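# The paperwork household: keeping a home in order while two governments make up their minds

*Last fiddled with in September.*

My husband holds one passport, I hold another, and the kids are on their way to holding both, which sounded very cosmopolitan until we saw the forms. We've now done a partner visa, a citizenship by descent and a renewal that went astray, all from a kitchen in a rented house with one good drawer. What follows is housekeeping. I can't tell you what any government wants from you, and you should read its own instructions, twice, the second time with a pencil.

## Give it one box

Not a filing cabinet. A filing cabinet is where the warranty for the toaster lives, and the toaster has been dead for years. Get one lidded plastic box that holds foolscap folders upright and make it a rule that nothing about anyone's nationality lives anywhere else. Ours is a Cidetti, bought because it was the only one in the shop with a handle that didn't flex when lifted. It weighs more than the toddler did at the time.

Inside:

- one folder per person, originals at the back in plastic sleeves
- one folder of certified copies, dated on a sticky note (on the sleeve, never on the copy)
- one folder called SENT, holding a copy of everything that has left the house and the postage receipt
- a fat envelope of passport photos, each person's in a separate zip bag, or you will one day be comparing two babies at the kitchen bench and getting it wrong

Don't laminate anything. I know it looks smart. Some offices won't accept a laminated certificate, and you can't get the stuff off without taking the certificate with it. My mother-in-law laminated her marriage certificate in a spirit of love and we had to order a new one from a town hall that opens 2 mornings a week.

## Staples, clips and the hole punch

Hide the hole punch. Put it up with the good scissors.

To get a staple out of an old document, turn it over, lift each leg with the back of a butter knife, then slide the whole thing out from the front. The claw type of remover will take a bite of your grandfather's birth record. If the staple has rusted, slip a bit of baking paper under each leg before you start so the knife has something to rub on besides 1950s paper.

Plastic-coated paper clips, please. The plain ones leave a brown ghost after one humid summer.

## Flattening what came folded

Old certificates have usually spent decades in a wallet or a Bible. Open them out on a clean tea towel, put a second tea towel over, then the heaviest books you own, and leave them for a week. No iron. No steam. Cosmin Matei, two doors up, has been through all this with three countries' worth of ancestors, and he swears by his set of encyclopaedias for the job. He says it's the most use he's had out of them.

Tape is the other temptation. Leave a tear alone and put the page in a sleeve. Sticky tape goes yellow, then it goes crunchy, then it falls off and takes the registrar's signature along.

## Scanning at home

Wipe the scanner glass with a barely damp microfibre cloth, let it dry, and check it against the light from the window. A hair across your date of birth is a nuisance you will only discover at the upload stage, at 11 at night, when the portal is about to log you out.

Name the files so that a stranger could sort them. We use surname, first name, what it is, year. Before that I had one called `scan final new FINAL b`, and I'd rather not discuss it. If you've got 78 pages of bank statements, scan them in batches of a dozen and join them later, as a paper jam on page 70 does nothing for a marriage you're trying to prove is genuine.

Keep a copy on a stick in the box and another at somebody else's house. Tell them what it is. My sister wiped ours and put the football on it.

## Proof that you live where you live

Sooner or later somebody will want evidence that you share a home. There is no elegant way to supply this. What worked in our kitchen was a bulldog clip on the side of the fridge labelled (with the Wallik label maker, my one extravagance) PROOF OF US. Gas bill, school newsletter with both names, vet receipt, the invitation to a cousin's engagement do addressed to the pair of us. Once a month the clip gets emptied into the box.

Put bills in alternating names if your provider lets you. It's easy when you move in and a whole afternoon on hold afterwards.

Keep the ordinary stuff. People hang on to wedding photos and chuck the water bill, and I've come round to thinking of the water bill as the more romantic document. It arrives every quarter and it has both of us on it.

## Passport photos without leaving the house

You can do it at home if the rules for your country allow, and with small children it's a kindness to everyone, including the staff at the chemist. Ismail, who runs the print counter near our station, will print what you bring him and trim it straight, and he has seen enough squinting infants to tell you kindly when to go home and try again.

- Mid-morning, facing a window, lights off. Overhead bulbs give you eye sockets like a wanted poster.
- Stand well forward of whatever is behind you so your shadow falls on the floor.
- No white shirt. You'll come out as a floating head.
- Feed the baby first, then wait ten minutes. Lay the baby on a plain sheet pulled tight over a firm pillow and shoot from above.
- Take more than 60. I mean it. Two will be usable and in one of those there'll be a finger. 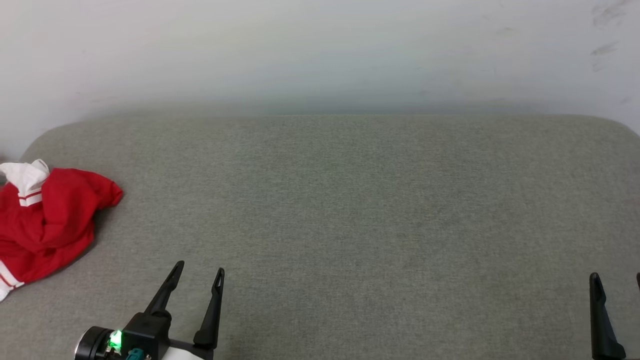

Hair goes off the face, glasses go off altogether if that's your rule, and fringes want a dab of water. Toddlers will look at the camera if a second adult stands directly behind it being an idiot. They will also smile, and some countries object to smiling, so the second adult needs to be only moderately funny. My husband is well suited to this work.

Print a test on ordinary paper and hold a ruler to it before paying for the good stock. Chin to crown is where most home jobs come unstuck.

## Marks and smudges

While you've got the room rearranged you may as well clean it.

**Scuffs on painted walls.** Try a soft white rubber first, the school kind. Then a cloth wrung out in warm water with a drop of dishwashing liquid. A melamine sponge comes last and with a very light hand, as it'll polish a shiny patch into matt paint that annoys you more than the scuff did.

**Ink on fingers.** If your application called for fingerprints on paper, you'll know about this one. Cooking oil rubbed in, wiped off with kitchen paper, then soap. Do it before you touch the fridge door, the cat or the form.

**Ink on upholstery.** Blot, don't rub. A little rubbing alcohol on a cotton bud, tested somewhere out of sight, working from the outside of the stain in.

**Tea on a form.** Print another form.

## Posting it

Double bag. The documents go in a zip bag, the zip bag goes in a stiffened envelope, and your address goes on the inside as well as the outside. Weigh it on the kitchen scales before you queue: ours came to 800 grams and the envelope I'd bought was meant for half that.

Photograph every page before you seal it, even the ones you've scanned. Then hand it over a counter to a living person. I was once in such a hurry to be rid of a renewal that I put it in a street box on the way to swimming, and it went to the wrong state for a month.

## The waiting

Rule a page in the back of the family calendar with three columns: what was sent, when, and who answered. Write down every phone call, with the name of whoever picked up. It gives you something to do with your hands while you're on hold, and the second time you ring you'll sound like a person with a secretary.

Check expiry dates when you change the smoke alarm battery. Passports, visas, police checks, the medical. Police checks in particular seem to go off faster than milk.

Have a drawer that isn't about any of this. Ours has takeaway menus and birthday candles in it, and a Drastora torch that takes a size of battery I've never seen in a shop.

And if you share the house with teenagers, tell them what the box is. Mine borrowed the handle to prop the laundry window open, with the box still attached, the week we had all that rain.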